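Delbridge Workshop, Notebook Entry
29th May. Entered by Brahim El Ouafi. Subject: keypad contact wear.

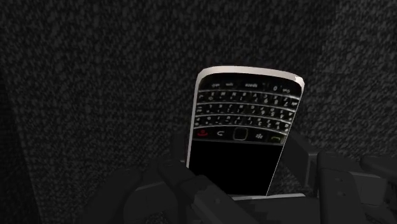
What resistance should be recorded as a failed contact?
Any reading above 1000 ohms with the key fully pressed. A reading of 1001 is a fail and is not to be rounded down.

The Tullden membranes were cleaned with alcohol and measured again. Of these, 6 passed and two remained over the limit, both on the space key. The Somura meter was zeroed before each set. Spare membranes from the November order are held in the Wattimena cabinet. The two failed parts are to be bagged, labeled and kept for sectioning.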